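Week 4 Handout: Taking Notes You'll Want to Read Again

Okay, so I collected your notebooks last Friday and I have thoughts. Good ones, mostly! Some of you write down everything I say, including the bit where I lost my coffee, and some of you write down one word and a large spiral. Both groups told me the same thing afterward, which was that they never look at their notes once class is over. So that's what we're working on this week.

Bring the Nadska reader (the blue one, second printing if you have it — the page numbers moved) and a notebook you don't mind making a mess in.

1. What notes are for

I used to think notes were a recording. I'd sit in the back row and try to get the whole lecture down, and by the end of my first year I had a box of paper I couldn't face opening. A person speaking at a comfortable pace gets through a lot of words, and your hand can't keep up, so you end up always one sentence behind and listening to none of it.

What helped me was thinking of notes as a letter to myself in three weeks. That person is tired, has a test coming, and remembers maybe a third of this. What would she want? Probably the main claim, one example that made it click, and a flag on the part I didn't get. She doesn't want my beautiful handwriting.

2. Your tools, briefly

Use what you like. I have no strong feelings about paper versus laptop, although I do find it easier to draw arrows on paper, and I draw a lot of arrows. Two colors is plenty. When I had six I spent the whole hour choosing. Keep one thick marker for headings and let everything else be plain pen or pencil.

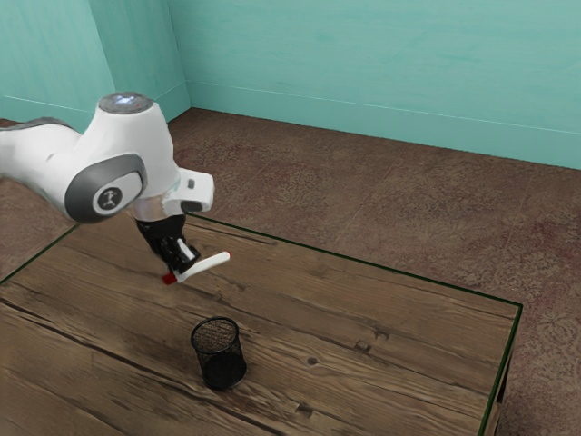

White marker, red ends, and a mesh pencil cup.

Thick markers are good for another reason, too. You can't write small with them, so your headings stay short. If a heading won't fit across the page in marker, it's a sentence and it belongs in the body.

3. The split page

You'll have met some version of this in high school. Draw a line down the page so you have a narrow strip on the left and a wide one on the right, and leave a good band at the bottom. During class you only write in the wide part. The left strip stays blank until later that day, when you go back and write questions in it that your notes answer.

So if the wide part says "Candmont mill moved upriver after the flood, needed steadier water," the strip might say "Why did the mill move?" Then you cover the wide side with your hand and see if you can answer. It feels silly the first couple of times. Keep going.

The bottom band is for a summary in your own words. Two or three sentences, tops. If you can't write it, don't panic, just put down what's missing and bring that to discussion section. I love those. They're much more fun to talk about than the stuff everybody got.

4. Shortening things

Please don't learn a whole shorthand system for my class. You need a handful of marks and you need to use them the same way every time. Mine are:

w/ and w/o for with and without
an arrow for "leads to"
a triangle for "change"
a circled question mark for "I'm lost"
a star for "she said this twice"

That last one matters more than you'd think. If I say something twice, I either care about it a great deal or I forgot I'd said it. Star it either way and I'll sort it out in review.

Long names get initials after the first time. In the Ralgate chapter, for instance, you can write out "Ralgate Canal Company" once and then go with RCC for the rest of the page. Start fresh on a new page, though. I've opened old notebooks of mine and found an entire paragraph about "the B.T." and I still have no idea.

5. Notes from reading

Different animal. The book isn't going anywhere, so you don't have to rush, and that's exactly how people end up copying out half of it. My rule is that I read a section all the way through with the pen down, then close the book and write what I remember. Then I open it again and fix what I got wrong (usually the dates).

Try this with the Jurić excerpt, pages 80 to 91. It's dense! The first page is mostly throat-clearing and you can go through it quickly, but slow down when you reach the part on grain prices. Keep your notes under 200 words for the whole thing. I know that sounds mean. You'll have to decide what the argument is, and deciding is most of the work.
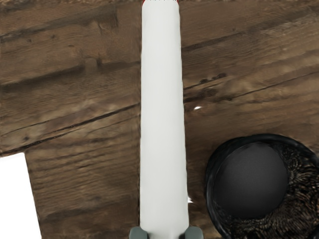
6. For next time

Take split-page notes in both lectures this week and do the left strip the same evening, before dinner if you can manage it. Waiting until the weekend is how I ended up with that box.

Do the Jurić reading notes as described and bring them on paper, please, even if you typed them. We'll be swapping with a neighbor at the start of section and trying to explain the reading using only the other person's page. It's a bit nerve-racking the first time — you'll live.

There's also a longer sample lecture transcript on the course page, 3000 words, if you want something to practice on at your own speed. It's optional and I won't collect it. If you do try it, come by office hours at 11 and we can look over what you kept and what you left out.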